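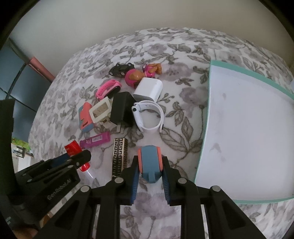

The songs were pitched too high, a comment on our first draft said, and half of your dropouts probably left over that and were too polite to write it on a form. I've thought about that remark a lot while redoing this section, and I now think it deserves a bigger place than the one sentence we gave it before.

Projects > Sturnus Singing Study > Paper > 4. Attendance and Dropout

4.2 Why people stopped coming

A quick recap for anyone who skipped the methods (I do it too). The Sturnus sessions were open singing groups for adults over 65 in Kinsella, with no audition and no concert at the end unless the group asked for one. We had 174 people sign up across the two seasons, and the sign-in sheets gave us 773 separate attendances to work with. The sheets are messy. People signed for their spouses, or signed twice, or came in late and went straight to a chair, so please read the attendance figure as what was written down on paper.

Our exit form asked one question – "What made it hard to keep coming?" – with a list of boxes and a blank line. Transportation was ticked most often, then health, then the time of day. I had expected that order and I was happy to see it, which should have made me more suspicious than it did! None of the boxes said anything about the music. If your voice had dropped over the years and you couldn't reach the top of the tune anymore, your only option was the blank line, and most people left it blank.

So I went back to the session notes. The leaders kept a short diary after each meeting, mainly about what was sung and how it went, and the word "high" shows up again and again once you look for it. One diary describes a whole row of altos dropping out of a chorus and coming back in for the verse. Another says the group "sounded tired by the second hymn," and I'm fairly sure the hymn was just sitting in the wrong key. The printed songbook from Flalus was arranged for mixed adult choirs, and we used it as it came. Moving everything down a third would have taken an afternoon.

In the second season the Lonow group did move things down, more or less by accident. Their pianist was away from December on, and the leader started each song on whatever note felt comfortable. The diary gets noticeably more cheerful after that (longer, too). I'd love to report that attendance followed, but the Lonow group was our smallest, it met in a different building that winter, and the parking was better. I can't separate those things and I won't pretend to.

Figure 3. Floral fabric printed with leaves, buds and large blossoms; a gripper holds a small blue and coral-orange plastic object.

Money comes into this as well. The season budget for each group was 4,000 dollars, and 1,000 of that went to songbooks before anybody had sung a note. Given the choice again I'd buy fewer books and pay the leader for an extra meeting up front, where people could sing a few lines and we could find out where their voices sit now. Some would hate that, I know. A voice check can feel a lot like the audition we promised not to have, and it would need to be done as a group, with coffee, and with no one writing anything next to a name.

The revised exit form has a box for "too high or too low for me" and another for "didn't care for the songs." It also asks which songs people missed when they stopped coming, a question borrowed from the Lonow diary. We'll use it from the first session of the next season, and the old form is kept in the appendix so readers can compare the wording.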